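Putting Pens Away: What We Learned About a Messy Desk
Student project report, Everyday Objects studio
Aurel Munteanu, Forlow College
Monday, June 1, 2020

My project started with a drawer. It was the supply drawer in our studio at Forlow, and it held years of markers, pens and caps, some of which had clearly never met each other. I wanted to know why the writing things in a shared room get into such a state, and whether a small change to the table would help. I ended up caring about marker caps far more than I ever expected to!

Starting point

Our supply budget lists 600 markers and pens for the studio each year. When I sorted what was left of last year's order, a lot of the markers were dry, and a cap that was missing or pushed on crooked seemed to be the main culprit. Everyone I asked said they always put the caps back on. The drawer told another story.

I kept a log at two tables, which I named Lilthorpe and Grurkley after the labels on the old plan of the building. Lilthorpe was left exactly as people used it. Grurkley got a basket for clean paper and a clear rule: anything that writes goes back before you leave. Over the project I logged 1,250 uses of a marker or pen, 700 of them at Grurkley.

What a table does to a pen

A marker is a wonderful object to watch on a flat surface. It rolls until something stops it, and then it tends to stay there, so pens collect against plates, baskets and walls. A slim pen lies flat enough that you can sweep your sleeve over it without noticing. Caps are worse. They are small, they go under things, and they get separated from their marker in the time it takes to answer a question.

Color matters too. Dark pens on brown wood are easy to miss, especially late in the day when the light in our room is poor. Light blue and purple stand out nicely, and those were the ones that came back to the drawer most often in my log.
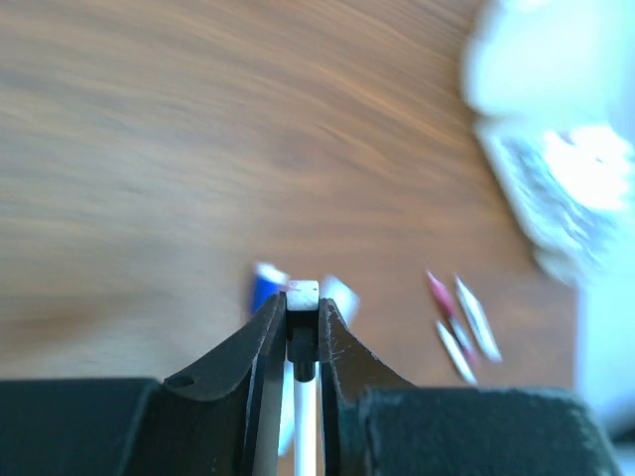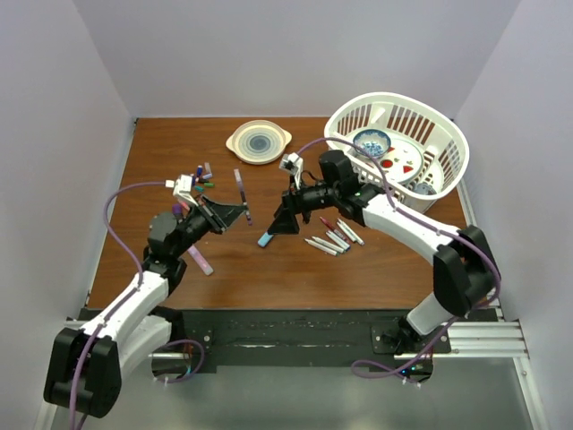 Figure 2. Pens and markers on the wooden tabletop.

The sorting test

For the second part I asked my classmates to clear a table with pens, markers and a few household things on it. I gave no instructions the first time. Most people went for the big items and left the pens until last, picking them up in a bunch. Bunching is fast, but it hides an uncapped marker in the middle of the handful.

The second time, I asked them to handle the pens first, one by one, and check each cap by pressing it against the table. I loved how quickly this caught on. People began listening for the click, and two of them told me they had started doing it at home.

The Skyrme cup

My last step was a holder I called the Skyrme cup. I made it from thick cardboard, with a wide base so that it would not tip and a shallow tray in front for stray caps. The tray was an afterthought and it became the most popular part. Loose caps finally had somewhere to go, and it was easy to match them up again on Fridays.

The first version was too deep. Short markers dropped to the bottom and had to be shaken out. I cut the walls down and glued a folded strip inside to raise the floor, and that version is still standing at Grurkley.

What I would change

I would log the caps separately from the start. I also want to try a lighter tabletop, or a sheet of pale paper over the wood, to see if the dark pens get noticed more. The Lilthorpe table is getting its own cup in June, with a slightly wider tray.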